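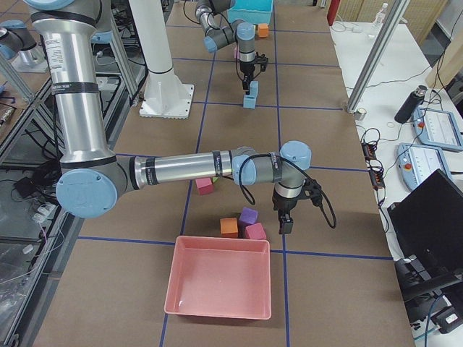

The two-arm table, far arm holding the light blue block just above the paper. Cubes and tray at the near end.

Open day notes, July, written up with a cup of tea while the building is finally quiet.

Well, we got through it, and I think on the whole it went very nicely. Doors at 10, and by half past there was already a little crowd around the table, most of them off the Uredville bus and a few from Jeltent who had come to see the other rig and wandered over to ours (they stayed, too, which pleased me no end!). The oldest visitor told me she had worked at the Vukčević bakery for years and wanted to know whether the arms could manage a bread roll. I said we would try it on a quiet afternoon, and I rather mean it.

We kept to the foam pieces all morning. The small cubes are the ones children ask for by colour, so the pink and the purple had a busy time of it and the crimson one was always being forgotten. The tape grid on the brown paper earned its keep again. I had people call out a square and then we sent the block there, and it is surprising how seriously a family will argue over which square deserves it. Next time I would like letters along one side and numbers along the other, because "the one next to the one by the tray" is not much of an address.

The slow speed setting was right for this. We ran at 70 per cent for the first demonstration and two of the smaller ones stepped back behind their dad, so I brought it down and left it down. Must remember to write that on the card with the start-up steps – I had to go looking for it in last year's notes.

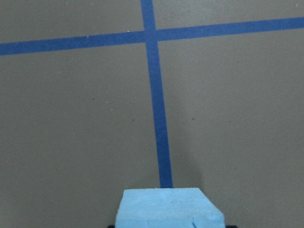 Wrist view: blue foam at the gripper, tape crossing further up.

The wrist view on the monitor was the favourite of the day, and I had nearly not bothered with it. People liked working out where on the table they were looking, and a tape crossing is a lovely thing to steer by when everything else is plain. One lad got so good at it that he was calling left and right before I had opened my mouth. Colours come out rather differently on that camera, mind you, with the surface much greyer than it is to the eye, and I was asked about it more than once. I mumbled something about white balance and would like a proper answer ready.

For whoever sets up next:
– the Lusten leaflets ran out at 7 sessions, so print 100 more
– drinks on a table of their own, please, well away from the pendants
– wipe the surface between groups, as the wrist view shows every speck
– put the tray back at the near end each time, it saves reaching

Still to do tomorrow: coil the cables on the side table and find out who has the visitor book.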